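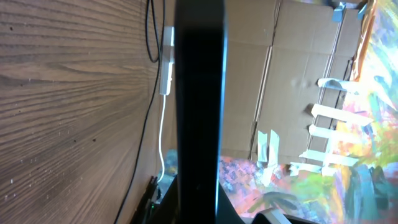
Brown wood grain, black cables.

Filed under: Company News / Home & Workplace
6 min read

FOR IMMEDIATE RELEASE

Walwood opens table and desk refinishing shop in Fluvdale, bookings from May

FLUVDALE – Walwood, the tabletop and desk maker, is opening a refinishing shop on the ground floor of the old Hattar feed building. Doors open in May. Bookings by phone or at the counter from 8 in the morning, first come first served.

The shop takes in scratched, stained, ringed and sun-faded wood tops. Any maker. Any age, within reason. Dining tables, desks, kitchen counters if they can be unscrewed, library tables, shop counters. No pianos. We have been asked twice already, so, no pianos.

Walwood has sold new tops out of its Priven works for years and will keep doing so. Refinishing was always a side job, done at the back of the works when there was a gap between orders. Last year there were no gaps and the waiting list got silly. Some customers waited four months to be told their table was fine and just needed oil.

"People ring up and say the table's ruined," said Chi-keung Liao, who will run the Fluvdale shop. "I ask what they've put on it. Usually it's polish. Years of spray polish. Underneath there's a perfectly good table and it comes up in an afternoon."

What the shop will do

Clean and re-oil. The most common job. Old wax and polish stripped off, light sanding by hand, two coats of oil. Usually back with the customer inside a week.

Full refinish. Sanded to bare wood, repaired where needed, stained if wanted, then oil or a hard lacquer. The customer picks. Lacquer takes longer as it has to cure before anyone puts a plate on it.

Burn and ring marks. Quoted after a look. White rings from mugs are mostly in the finish and come out. Black rings have gone into the wood and may not come out all the way. The shop will say so before starting and not after.

Cable holes and edge work. For desks. A neat hole bored near the back edge, sealed inside so the raw wood doesnt drink up spills. Edges can be rounded over at the same time, a small job and worth asking for if children use the table.

Veneer. Yes, with care. A veneered top can be cleaned and refinished but there is a limit to how much can be sanded away, and on some newer furniture that limit is close to nothing. Bring it in or send a clear photo of the edge, which tells us more than a photo of the middle.

Laminate and printed grain. Not something we can refinish. The pattern is printed and once it's through, it's through. Staff can suggest a replacement top cut to the same size and reuse the legs. Plenty of people are happy with that.

Why Fluvdale

Space, mainly. The Hattar feed building has a loading door wide enough to bring in a long table without taking the legs off, and a floor that can take the weight. It also has windows on the north side. Good even light, which matters more than most customers expect. Scratches hide under a warm bulb and show up the minute the table goes home.
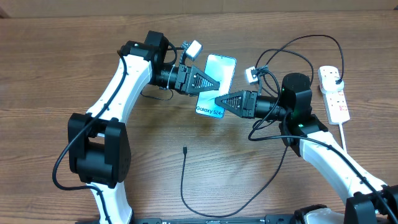 Walwood is also moving its drying racks over from Priven, so finished tops will stay in one building from start to finish. Until now they were driven across town half done, with blankets between them, and now and then one came back with a dent it didn't leave with.

The shop has room for 400 tops a year. Staff of six to start with, four of them moving from the Priven works and two new hires, both from Fluvdale. A trainee place will be advertised later on. No experience needed, but applicants should expect a lot of hand sanding in the first few months.

"We could have put this on an industrial park and saved on rent," said Bimla Semwal, managing director of Walwood. "But people want to come and see the wood. They want to stand there with a sample board and argue about whether it's too red. You need to be in town for that."

Prices and turnaround

Prices go by size and finish and will be posted on the wall by the counter before opening. Quotes are free if the piece is brought in. Home visits carry a small charge, taken off the bill if the work goes ahead. Collection and delivery inside Fluvdale and Priven is included on full refinishes. Further out, ask.

A full refinish should take three weeks in normal conditions. Longer in damp weather. The shop won't rush a finish that hasn't hardened, and customers who need a table for a holiday meal or a family party should book well ahead. Really well ahead. Every year the works gets calls in the last days before a big holiday and every year the answer is the same.

Loan tables will be available for households with only the one table. They are plain, they fold, and they have been around a bit. Ask at booking.

Open bench sessions

Once a month the shop will hold an open bench in the evening. Up to eight people per session. Bring something small, a chopping board, a stool, a drawer front, a small shelf. Staff will show how to clean it up and oil it. Materials provided, wear old clothes. A notice with start times will go up at the counter.

The first session covers oiling. Later ones will cover water marks, filling small cracks, and how to look after an everyday table without buying a cupboard full of products.

Some care notes from the shop, as we get asked:

Wipe spills when you see them. Plain damp cloth, then a dry one.

Skip the spray polish. It builds up and goes cloudy.

Re-oil an oiled table when water stops beading on it. For most kitchens that's once or twice a year, for a spare room maybe never.

Turn the table end for end now and then if it sits by a window. And move the fruit bowl. A bowl that sits in one place all summer leaves a pale circle or a dark one depending on the wood, and either way its a refinish.

Keep oily rags out of the trash. Lay them flat outside to dry, or soak them in water in a lidded metal can. They can catch fire on there own if left in a heap. This one is serious, please read it twice.

Orders already placed

Customers with refinishing jobs already booked at Priven don't need to do anything. Their place in line moves with them. Anyone who would find Fluvdale harder to get to can still drop off at the Priven works and the piece will be carried over on the next van. New tops and desks are ordered at Priven as before, no change there. Old receipts and guarantee cards stay good at both addresses.

Parking at the Hattar building is at the rear, by the loading door. Use the bell. The front step is high and not a good place to be carrying one end of a table.

About Walwood

Walwood makes and repairs wood tops for homes, offices, schools and cafes. Works and showroom in Priven, refinishing shop in Fluvdale from May.

Press contact: Bimla Semwal, Walwood, Priven works. Visits to the Fluvdale shop before opening can be arranged, mornings best.

ENDS

Related news
Walwood adds ash and cherry to its made-to-measure desk tops
Hattar feed building: new tenants for the upper floor
Priven showroom changes its winter opening hours
Oil or lacquer? A short guide for busy kitchens
Trainee places at the Priven works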